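Setting Up and Maintaining a Pair of Hand-Held Grippers
Project report, Robotics Laboratory Module, Makville

1. Purpose

The project covered the commissioning and upkeep of one two-handed demonstration set. The set consists of two hand-held grippers, a head camera and a small recording computer carried in a backpack. The recorded motions are used by another project group to train the Eichhorn arm cell, which is outside the scope of this report. Our task was to bring the set to a state in which a session could be recorded without stopping, and to write down the checks needed to keep it there.

2. State at handover

The set was handed over in January with a parts list but no assembly notes. Three faults were found in the first week. The left gripper did not return fully to the open position. The marker cube on the right gripper could be turned by hand against its mount. The recording software, Prernance, lost the signal from one gripper when the operator reached across the body.

3. Mechanical work

Both grippers were stripped to the finger carriers. On the left one the return spring had been fitted with its short leg in the wrong hole, so that it was under almost no load when the fingers were open. Refitting it cured the fault. The slides were wiped clean and given a thin film of dry lubricant. Oil was tried first and was a mistake – it crept on to the finger faces and had to be removed with alcohol.

The loose cube was traced to a worn locating pin. A new pin was turned 0.1 mm oversize and the seat reamed to suit. The cube was then fixed with two screws and thread lock. The faces must not be touched with solvent, as the print lifts.

4. Marker calibration

The pose of each gripper is worked out from the square patterns on its cube. Any shift of the cube relative to the fingers appears directly as an error in the recorded fingertip position. Calibration is done with the gripper clamped in the bench jig and the fingers closed on a steel pin. The cube is turned through 20 positions in front of the camera and the offset is computed by the Sindeo calibration script. The result is accepted if the fingertip error stays below 2 mm in all positions. The left gripper passed on the first run. The right gripper failed before the pin was replaced and passed afterwards.

Left and right files are not interchangeable. They were swapped once during testing, and the error was only noticed when the replayed hands crossed over. The serial number of the gripper is now part of the file name.

5. Cabling

The signal loss was caused by the cable, which was pulling at the connector when the arm was stretched out. A longer cable was fitted and a loop left free at the wrist, held by a soft tie. The cable leaves from beneath the cube and runs back towards the hand, clear of the printed faces. Connectors are pushed home with the thumb and then tugged lightly. A full reach test was repeated 5 times on each side with no further loss of signal.

6. Routine before each session

Backpack on and both straps adjusted before the grippers are picked up.
Open and close each gripper fully and check the reading in Prernance.
Try to turn each cube by hand. If it moves, recalibrate.
Hold both grippers out in front and confirm that both cubes are found by the camera.
Reach across, down and overhead while watching the signal.

The routine takes 4 minutes. Calibration is repeated after any fall, and otherwise once a month.

7. Remaining problems

The finger pads have not been tested for wear over a long period. Detection is weaker when a cube is held against strong daylight, and a fixed exposure setting improved this only in part. A spare pair of locating pins should be kept with the set. 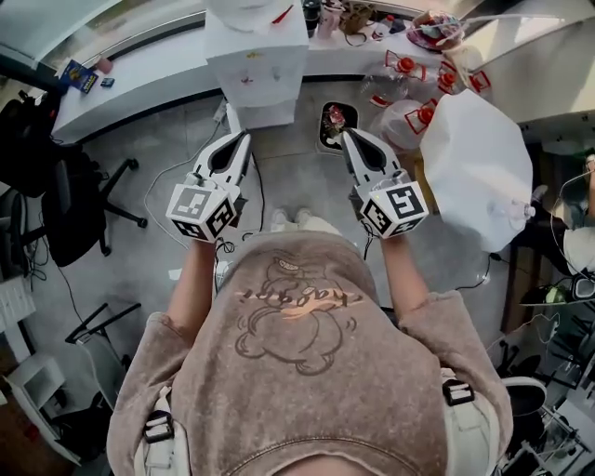
Figure 1. The two grippers held out in front of the operator, with the marker cubes and cables in view.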